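Notes for the small-room set, rearranging furniture. Tõnu Dambrauskienė wrote the first version in May and called it "complete." I went through it again and wouldn't use that word.

## What's in it

- 1,355 stills, all from one room: white walls, exposed pipes along the ceiling, a window with a black frame
- 778 of them have a furniture label
- the rest have a room label only

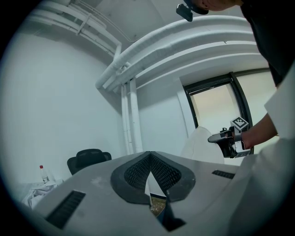 The labels come from the Drunow word list, which was made for offices. I doubt it fits. It has four words for desks and none for a loose oval board, so those ended up under `tabletop`, `tray` or `other` depending on who was typing. Don't trust counts for any of the three.

## Chairs

`chair_black` is the office chair with the mesh-style back. `chair_blue` goes by the seat color only. Roel Koster says the two are never mixed up. I checked 575 labels and found 2 that were, so "never" is generous.

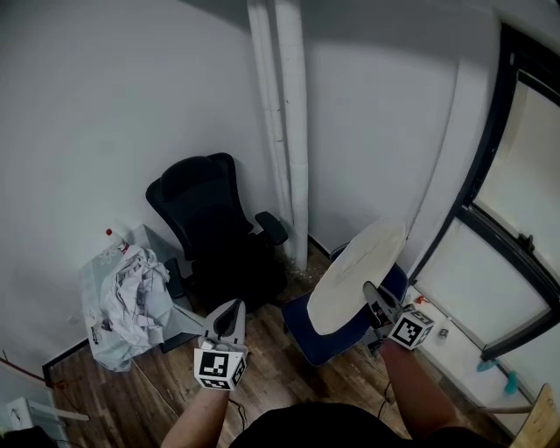
`small_table` is also used for stands. If the top is covered, the label says nothing about what is under the cover, and please don't guess at a material. Fabric and paper share one label, `soft_white`, after we failed to agree on a single heap.

## Known problems

* "Tidy" and "untidy" tags are one person's opinion. I'd drop them.
* Cables on the floor are labeled in some stills and skipped in others.
* The Flomura export loses the notes column. Use the plain CSV.

## Still open

Whether one room tells you anything about other rooms. I have my doubts.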